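**Visit to the Kumsa Footwear Works, Mivstead**

Members of the Dendatdale Adult Education Service visited the Kumsa works in Mivstead in August, at the invitation of the firm's training office. The purpose of the visit was to learn how apprentices are taught and to decide whether an evening course in shoe repair should be offered next year.

The party was received at 9:30 a.m. in the former counting room, where the history of the site was outlined. The present building replaced an earlier tannery store and still has its original loading doors on the river side. The works employs 193 people, of whom 40 are in some stage of training. An apprenticeship lasts three years. The first is spent almost entirely on cutting, and apprentices are not given calf leather until they have passed a test on cheaper hides.

The tour began in the leather store, which is kept dim and cool. Each hide is inspected by hand for scars and insect marks, and the flaws are circled in chalk before the hide goes to the cutters. Members were then taken to the closing room, where the parts of the upper are stitched together. The noise there made questions difficult, and the supervisor kindly repeated her remarks in the corridor.

In the making room, uppers are pulled over the last and left in place for several days. The firm owns 991 pairs of lasts, stored by size along the north wall. Several of the older pairs have been built up with leather patches to suit individual customers. Lunch was provided in the canteen, and the afternoon was given to finishing and repair.

The finishing room held the attention of the party longest. Polish is applied in thin coats with a cotton cloth, and the toe receives more coats than the rest of the upper. The trainer advised against heavy polish over the part that bends, as it tends to crack with wear. A black dress shoe may take about 100 minutes to bring to a full shine.
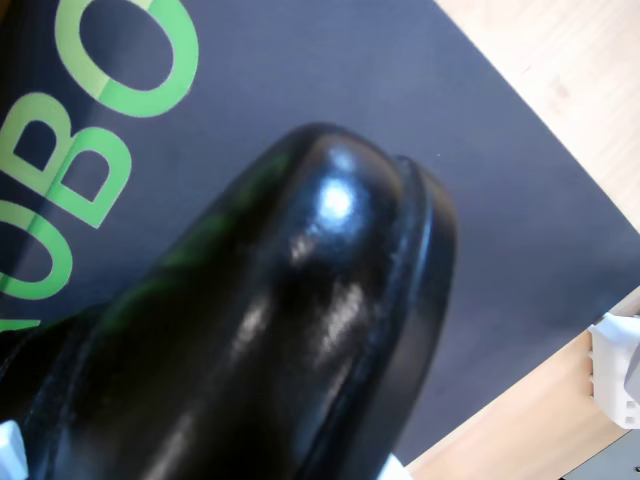

Zinash Demissie asked whether a repair course could be taught without the finishing stage, and remarked that most residents would rather learn to replace a heel than to polish a toe. The trainer agreed that heels would make a sensible first term. She offered the loan of two hand presses and a box of worn shoes for practice.

The Service will write to Kumsa regarding the loan. Room Amo has been requested for two evenings a week, subject to a check of the ventilation, and a draft course outline will be sent to members before enrollment opens.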